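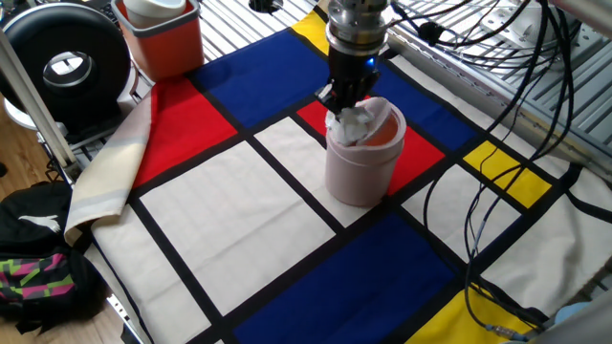 Fig. 1. Tissue at the rim of the pink bin, grid cloth underneath.

Handout 4, Small Waste in Shared Rooms
Z. Sarıgül, October 6, 2019

Quick notes, slides to follow when I get Nadodeck to behave.

Last time: big bins, bags, who empties what. Today the tabletop bin. Desk, dresser, dining table. Holds tissues, tea bag strings, pencil shavings. Not food.

Main point: paper goes in by volume, not weight. A crumpled tissue is nearly all air. Flat or folded twice takes far less room. Bunched ones catch on the rim, esp. on a narrow container. Push down past the rim, let go, check the lid moves. 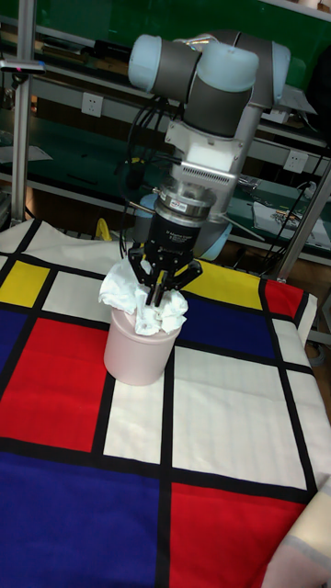

Which brings up lids. Swing lid = hides contents, but it takes up space inside and needs room to tip. Fill to below the swing, no higher. Open top = easier, but everyone sees it and a draft gets in. For the reading (Kiiskinen packet, the short one) note where she puts the fill line and if you agree.

Surface matters too. Bold cloth like the black-line grid with red, yellow and blue: crumbs vanish on the dark blocks, a white tissue vanishes on the white ones. Plain pale bin is easy to find on it. Smooth the cloth before you stand anything tall and narrow on top, folds tip things over. 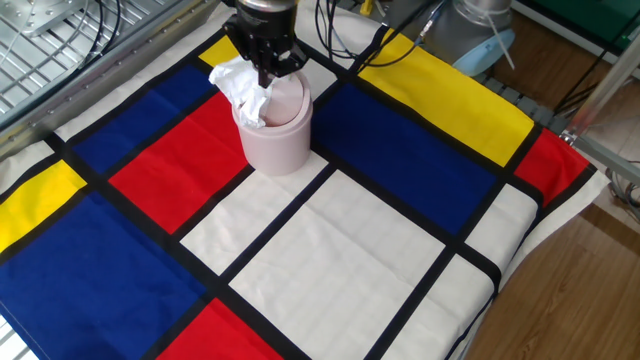
Fig. 3. Tissue over the opening, partly across the lid.

For next week
- Keep a tally of what goes in one small bin at home. Stop at 100 items or when its full
- Note lid type, and how often somthing stuck
- One paragraph, bring it on paper

Room is 645 again. Late work in the tray by the door.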